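Chupachús y piruleta de bola envuelta
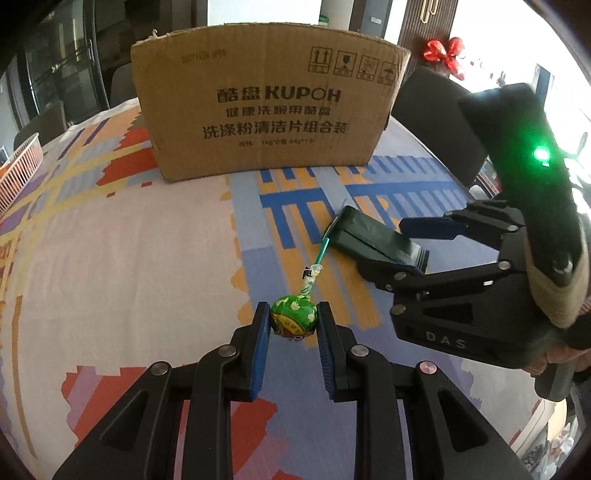 La piruleta de bola es un caramelo duro, de forma esférica, fijado al extremo de un palito y vendido casi siempre con envoltorio individual. En España se la llama a menudo chupachús, nombre derivado de una marca comercial; en buena parte de América se prefieren paleta, chupetín, chupeta o colombina, según el país. La abundancia de nombres ha dado pie a clasificaciones minuciosas, y algunas distinguen la piruleta «verdadera», plana, de la esférica. El uso corriente no respalda esa separación de manera uniforme.

Origen

La historia del caramelo con palo se cuenta con una seguridad que las fuentes no permiten. Abundan los relatos que lo remontan a la Prehistoria, a la miel recogida con una ramita, y los que citan frutas confitadas ensartadas en la Antigüedad. Son conjeturas razonables, pero rara vez se acompañan de una prueba. Lo mismo cabe decir de las atribuciones a un único inventor, que suelen aparecer en textos publicitarios y pasan de ahí, sin más examen, a las obras de divulgación. Lo que sí puede afirmarse es que la fabricación mecánica se extendió en el siglo XX y que con ella se generalizó la pieza envuelta una a una.

Composición

La base habitual es una mezcla de azúcar y jarabe de glucosa, cocida hasta que pierde casi toda el agua, a la que se añaden ácido, aroma y colorante. La masa se moldea todavía plástica, se inserta el palito y se enfría. Las variantes rellenas de chicle o de polvo efervescente siguen el mismo principio.

El color de la bola o del papel es un indicio débil del sabor. El verde puede anunciar manzana, lima, sandía o melón, y hay fabricantes que emplean un mismo tono para dos sabores distintos. La mención «con zumo de fruta» tampoco informa demasiado si no se lee el porcentaje en la lista de ingredientes.

Envoltorio

El cierre más conocido es el de torsión: una lámina cubre la cabeza y se retuerce en torno al arranque del palito, donde quedan las puntas arrugadas. Protege de la humedad y evita que las piezas se peguen entre sí. Su resistencia a la apertura es objeto de quejas antiguas, y circulan diversos trucos para vencerla – girar el palo, tirar de una punta, cortar por el cuello – cuya superioridad no consta que se haya medido con rigor.

Otros dulces se presentan en bolsitas selladas por los extremos, con una costura a lo largo y bordes prensados. Este formato permite una apertura más limpia, aunque no se adapta tan bien a un producto con mango. En las mesas de cumpleaños y en los cuencos de recibidor suelen convivir ambos tipos.

El palito

Los hay de madera, de papel compactado y de plástico, macizos o huecos. En la Unión Europea y en otros lugares se ha vuelto al papel por motivos ambientales. La ventaja es plausible, si bien el palito es solo una parte del residuo y la lámina exterior, a menudo de varios materiales, resulta difícil de reciclar. Las afirmaciones del tipo «envase sostenible» deberían leerse con esa reserva.

Consumo y salud

La piruleta se asocia a la infancia, aunque la consumen también los adultos. Por disolverse despacio, mantiene el azúcar en contacto con los dientes más tiempo que un dulce masticado y tragado enseguida, y de ahí la mala fama que tiene entre los dentistas. Las versiones sin azúcar reducen ese problema, pero pueden contener ácidos que desgastan el esmalte y polialcoholes de efecto laxante en cantidad elevada.

Se le atribuyen asimismo virtudes para calmar la tos, dejar de fumar o concentrarse. Para la primera hay una explicación sencilla: chupar cualquier caramelo estimula la saliva y suaviza la garganta por un rato. Las otras dos se apoyan sobre todo en testimonios personales.

En niños muy pequeños existe riesgo de atragantamiento, en especial si la bola se desprende, y se desaconseja correr o jugar con el palito en la boca.

Véase también: caramelo duro, regaliz, manzana de caramelo, papel de confitería.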